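Overnight Presenter and Desk Operator, Florel Radio
Reference: 2359
Based at: Brarkham studios
Hours: 17 per week, nights
Reports to: Halvard Wikström, Head of Output

Florel Radio is looking for a presenter to take over the overnight programme from August. The post is part-time and permanent after a trial period of three months. The present holder, Vichien Kaewkla, is moving to the breakfast show and will do the handover.

The work

The overnight programme is mostly music, with news on the hour and a phone-in between two and three in the morning. You will drive your own desk. There is no producer in the building at night, so you will answer the calls, log them, and decide which go to air. All calls pass through a delay, and you must know how to use the dump button before your first solo shift.

The playlist is set by the music team. You may change up to two tracks an hour, and changes must be entered in the log before the end of the shift. Adverts and station idents are not to be moved.

Each shift also includes:
- checking the transmitter readings on arrival and again at 04:00
- recording two trails for daytime use
- reading the travel and weather bulletins live
- leaving a written handover for breakfast

If the main output fails, the standby player in Studio Potberg starts by itself. You will be expected to confirm that it has done so, then ring the duty engineer, Gøran Fagerlund. You are not asked to repair anything.

What we need

You should have presented live speech radio before - student, hospital and community stations all count. You should be able to read a script at sight, keep to time, and know the basics of defamation and contempt of court. Training on the Fjeld playout system is given. A driving licence is useful, as there are no buses when the shift ends.

Presenters broadcast under their own name or an agreed on-air name. Claims made on air about yourself, your qualifications or your past must be true.

How to apply

Send a CV and a demo of no more than 40 minutes, with the music cut down to the first and last few seconds. Include at least one live link and one unedited interview or call. Please put the reference number in the subject line and address it to Lahcen Amrani.

Shortlisted applicants will be asked in for a desk test and a short interview with Halvard Wikström and Ottar Söderlund.

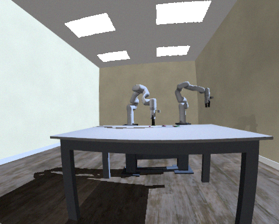 The desk test takes place in the evening - bring your own headphones if you prefer them.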